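In Defense of the Boring Robot Club

Every spring the parents come to our showcase, and every spring a father in a good jacket asks me when the robots are going to fight. I tell him they aren't. He looks at the snack table, then at the exit, and does some math.

I help run the robotics club at a middle and high school I won't embarrass by naming, and I have opinions about how these clubs ought to be run. My co-coach, Chidubem Igwe, has the opposite opinions. We have carpooled for years, so you can imagine how much of this has been rehearsed in traffic.

My position is that most of the time and nearly all of the money in student robotics goes to the last five percent of the work, the part with the fog machine. Kids spend the fall raising funds and the winter bolting things to other things. Then in May they drive two hours to Vindthorpe, where the machine they built runs for 84 seconds, loses a wheel, and gets carried back to the van by four teenagers in matching shirts who have learned a great deal about vans.

I've been on that trip. I had the shirt. I'm not against vans.

But a couple of years ago our wheel-losing program ran out of cash, and we were left with a classroom, some tired laptops and a free simulator. The students named their project Ulik, for reasons they will not share with adults. The idea was modest to the point of being insulting. Build a room on the computer. Put a table in it, put two arms at the table, and get the arms to do something a bored second grader could do while humming.

I expected a revolt. I got a three-week argument about a chalkboard.

The argument was over where to set it on the table. One faction wanted it off to the side, where the arms could get to it without much drama. The other faction wanted it in the middle, on the grounds that this is where a person would put it if they wanted you to look at it. Neither side had asked the arms. When they finally worked out how far each arm could reach and what it would knock into on the way, both factions found out that they'd been arguing about furniture, and that the robot problem was a different one and a good deal harder.

I would put that three weeks up against any season of competition you care to name. A seventh grader who had not spoken since September explained to the group that an arm has an elbow, and that the elbow also has to be somewhere. She said it like she was breaking bad news. She was, too. They had to throw out most of what they'd done.

Chidubem says I'm romanticizing. His case goes like this: a simulation is a polite liar. Nothing in it is sticky. Batteries don't die, screws don't strip, and a cousin doesn't sit on the chassis. A kid who has only ever worked on a screen will meet a real motor one day and be personally offended by it. He also points out that fourteen-year-olds need something to hold up in front of their grandmothers, and that a laptop open to a picture of a table isn't it.

I concede the grandmothers. I'd concede more if he didn't enjoy it so much.

Where I won't budge is the cost of being wrong. With a physical arm, a mistake is a purchase order. The last servo we cooked ran us around $300, and for the rest of that semester the only student allowed near the replacement was the one least likely to try anything. That is a terrible way to choose who gets to learn. In the simulator the reckless ones go first. They slam an arm into a tabletop all afternoon, hit reset, and by 5 p.m. they know something about joint limits that the careful kids will need to be told.

The competition circuit has noticed clubs like ours, in the way you notice a draft. There's now a student challenge called the Kosari, run entirely on simulated tasks, and we entered it. We placed second from last. The team from Adeyemi beat us badly with an arm that moved like it was apologizing to the air, so slow and so sure of itself that my students watched the replay twice and went quiet. Then they went home and made everything slower. I've been telling them to slow down for years, and I have a whistle.

What I'd like from the people who fund these programs is a little patience with work that doesn't photograph well. Judges want motion. Sponsors want a logo on something with wheels. The local paper wants a child in safety goggles, looking up. I have nothing like that to offer them. 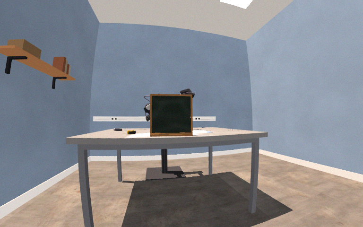
And yet I've watched kids lean in so close to that table that they fogged the screen. When the next father asks when the fighting starts, I'm going to send him over to the seventh grader and let her tell him about elbows.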